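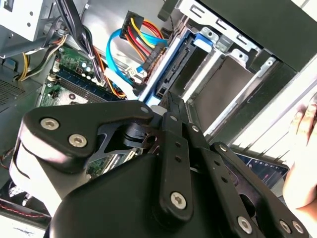
# Wumanton: gifts, hospitality and interests register

For pharmacies, GP practices, dental groups, care homes. One register, all sites, all staff. Replaces the spreadsheet, the red book under the counter and the email folder called "gifts misc".

Supplied and supported by Popescu, Grurnositz office. Page last changed Dec 30, 2024. Prices below are good until the next change.

**£165 per site per year, plus VAT.** Up to 100 staff on each site. Bigger than that, ring us, there's a different licence and it's not on the website yet.

## What it does

Staff get offered things. Lunch from a rep, conference fee paid, box of wine from a patient's family, a "consultancy day" that is mostly golf. Most of it is fine. Some isn't, and the trouble usually starts when it wasn't written down.

Wumanton is where it gets written down. Staff fill in a short form, manager gets an email, manager says yes, no or needs a chat. Entry is locked after that. Corrections go on as a note underneath with a name and time, original stays visible.

Also covers:

- outside jobs and directorships
- shares in suppliers (own and close family)
- paid talks, advisory boards, honoraria
- samples and loan equipment
- offers turned down (please do record these, inspectors and auditors like to see them)
- nil returns

## The form

Who, what, from whom, when, rough value, accepted or refused, any buying decision coming up with the same supplier. Last one is the one people skip so it's compulsory now. Works on a phone. No app to install, just the link.

Attachments: PDF, JPG, PNG, Word. Limit is 100 MB per entry, more than enough for an invitation letter and an itinerary. Please don't upload anything with patient details in it. If a gift came from a patient use the "patient or family" option and leave the name off the form, there is a separate restricted field for that which only the compliance lead can open.

## Value limits

You set them. We don't ship with a default becuase every organisation's policy is different and we got tired of people assuming ours was the law. Set one limit for single gifts and one for the running total from the same source in twelve months. Goes over, it goes to the compliance lead as well as the line manager.

Cash can be set to refuse outright. Recommended.

## Supplier matching

New in the October release. Upload your supplier list as a CSV (name, trading name, company number if you have it) and declarations get matched against it. So if a buyer declares shares in a firm you purchase from, you get a flag before the order review and not eight months later.

Matching is by name and number. It will throw up false matches on common names. Somebody needs to look at them. It won't clear a match for you and it does not screen anyone against exclusion or sanctions lists, different job, different product, we don't sell one.

Known issue: trading names with an ampersand sometimes match twice. Clear either one, the other goes too. Fix is being tested.

## Reports

- Full register, any dates, PDF or CSV
- Public version with the restricted fields taken out, for those who have to publish
- By supplier
- By person
- Overdue yearly declarations
- Refused offers

Reports can be scheduled monthly or quarterly. Not weekly, we took that off, it was slowing everything down first thing Monday.

## Reminders

Yearly declaration goes out on the date you pick. Reminder at two weeks, another at four, then the manager gets it. New starters get theirs when they're added. Leavers keep their entries on file for however long you set in Retention, seven years is what most customers choose but check your own policy.

## Moving from Zustska

Zustska is the old desktop version. Still runs, no new licences, support carries on for existing customers but no new features. Moving over is free if your support is paid up.

1. Take a backup in Zustska (File, then Full Backup. Not Quick Backup, it leaves out the attachments).
2. Send it through the upload link, not by email.
3. We load it to a test area, usually two working days.
4. You check it. Look at old entries with notes on, thats where problems show up.
5. You say yes, we switch you over. Zustska goes read-only.

Entries with no date in the old system come across marked "date unknown". We won't guess them.

647 sites are on Wumanton now, a good half of them came over this way.

## What you need

Any current browser. Email address for each member of staff, shared mailboxes don't work because the declaration has to belong to one person. Staff with no work email can use a PIN on a shared terminal, turn this on under Site Settings.

Single sign-on included, no extra charge. Two-step login is on for managers and compliance leads and can't be switched off. Yes we have been asked.

## What's in the price

- all updates
- phone and email support, weekdays 9 to 5
- daily backups
- one online training session for managers, under an hour
- policy template (Word), needs editing to fit you, don't just put your logo on it

Not in the price: on-site training, custom reports, writing your policy for you. Ask for a quote.

## Common questions

**Can staff see each other's entries?** No, unless you publish the public version.

**Can a manager approve their own?** No. Goes to the next one up. For single-handed practices you name an outside reviewer, no charge for that login.

**Locums and agency?** Yes, add them with an end date. They count towards the 100 while active.

**Do we have to record biscuits?** Depends on your limits. There is a "minor, shared with team" box that takes ten seconds.

**Does having this mean we're compliant?** No. It's a register. Somebody still has to read it.

**Can we get our data out if we leave?** Yes, full export, CSV plus the attachments in a zip. You have 60 days after the end date to take it.

## Ordering

Purchase order or card. Invoice yearly in advance. Groups with several sites get one invoice with the sites listed, tell us if finance wants them split.

Demos and Zustska moves: ask for Borislav Kneževič at the Grurnositz office. Email is quicker than phone. Put the number of sites and the rough headcount in the first message please, it saves a round of emails.

Set-up is normally same week once the staff list arrives. Send it as a spreadsheet and not a scan.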